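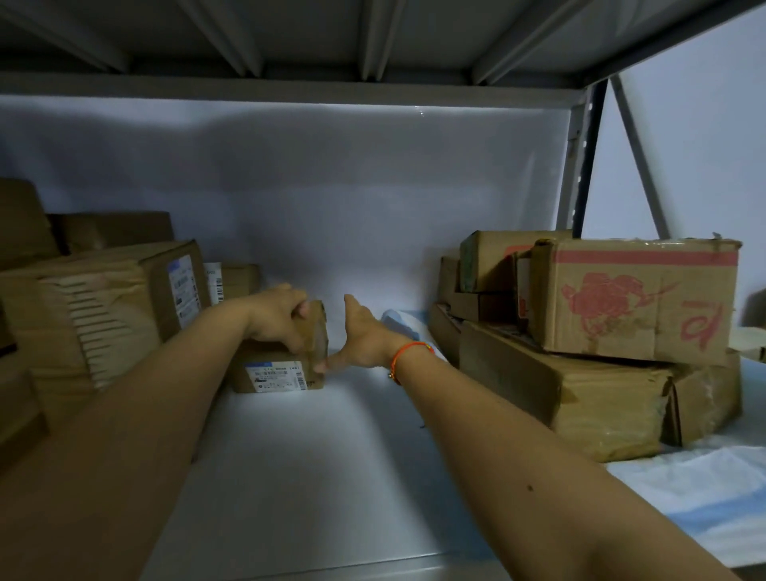

Prilludis shelf-picking kit, worth it for a small stockroom?
2 min read

binrow_dan
Looking at the Prilludis starter kit: one arm, a gripper and the box handling software. Our stock is mixed cardboard cartons on metal shelving, some pretty beat up, stacked two deep in spots. Has anyone run it on shelves like that?

a_simko
We tried it for 14 days. Clean cartons were fine. Anything with crushed flaps it skipped or asked for help. Out of 185 picks it gave up on more than I'd accept from a new hire.
3 likes

Corrigan_Ops
I don't agree with that. Did you record your own demos first? The stock model is weak, but after we added ours it handled torn boxes okay. Two hands on the small ones, same as a person does it.

a_simko
We didn't. The quote for that service was $2,602 on top of the kit. It should be in the base price.

Shanthi Navaratnam
Loose plastic is a bigger problem than torn flaps. Bags and sheeting under the boxes confuse the gripper on ours. Clear the shelf first.

binrow_dan
That would mean redoing every bay. I'll ask Prilludis for a trial on one shelf as it is now.

6 replies · 3 shares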